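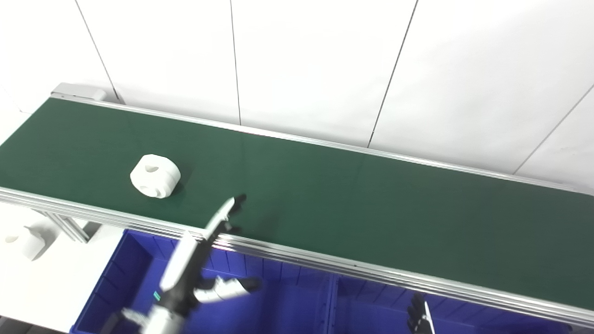
Why not just program it? A student in my January class asked me that before I'd even gotten my coat off, and she wanted to know why anyone would spend whole afternoons steering a robot through a job when you could type in the coordinates and go home. I gave her a bad answer at the time. Chapter 6 is my second try.

Chapter 6
Showing Instead of Telling

Let's take picking parts off a conveyor and putting them in bins. Typing in coordinates works great as long as every part lands in the same spot, facing the same way. Now turn the part a little. A chunky white plastic piece with rounded lobes and holes in it can come to rest in more ways than you'd like, and each one asks for a different grip. You could write a rule for every case (I have tried this, and I got very tired) or you could take the controls and do the job yourself while the robot records what its joints and fingers are doing.

That recording is called a demonstration. There are two main ways to make one, and we'll spend most of the chapter on them.

In hand guiding, you grab the arm and move it. It's direct and you feel the contact, but your own body gets in front of the cameras, and guiding two arms with ten fingers is more than most of us can manage.

In remote control, or teleoperation, you stand back and the robot copies you. My first real set came from the Urnlow bench, where we logged 1,640 demonstrations and kept 1,045 of them. The rest had dropped parts, long pauses, or me scratching my nose — and yes, the robot copied that too!

Don't let those numbers scare you. The Trelareck exercise at the end of the chapter needs only 200, and you can collect them in about 2 days with a partner.

Before you start, you should be comfortable with joint angles and camera frames from Chapter 4. If Ginenel is already set up on your machine, skip ahead to 6.2.

6.1 What gets recorded

Every demonstration is a list of moments. At each one we save what the robot sensed and what the operator told it to do next.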